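Inside the Office Towers: Cleaning Out the Old Desktops

November 5, 2024
By Ea Lund
2 min read
Print | E-mail

The Flinditz branch office is giving up its old desktop computers this winter. There are 80 of them, most bought in the same order, and they have been stacked in the second floor storeroom since March. Necati Uçar and Parvathi Acharya are opening each one, blowing out the dust, pulling the drives for wiping and noting what can still be used.

Machines that pass go to the adult evening classes on Türkmen Street. The rest are taken apart for cables, memory and power supplies. The covers stay off until the drives have been signed for.

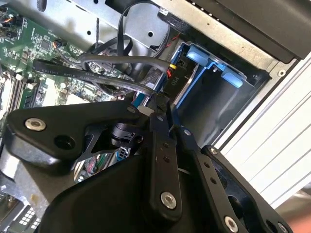

A green motherboard with the memory slots at the left. The flat black cable lying across the board is SATA, and the print on it can still be read.

Cables are the slow part. The flat ones get coiled and held with a strip of paper tape. The round ones go into a separate box, and anything with a bent plug goes out. Parvathi keeps the thin colored wires together with the part they came from, as they are hard to match up later.

Memory is sorted by size and put in antistatic bags, two to a bag. Beril Aydoğan in purchasing has asked for a list of it by the end of the month. She expects to save 200 dollars or so on upgrades for the front desk.

Screws go in jam jars. Drive screws and case screws do not have the same thread, and the jars are labeled on the lid and on the side.

Staff who want a case or a keyboard for home can put their name on the sheet outside room 321. Hacer Güler will hand them out after the classes have had their pick. Monitors are not part of this round.

If you left a disc in one of the old machines, send Necati a note with your desk number. He has a small pile of them already, along with two parking passes and a key.

Print | E-mail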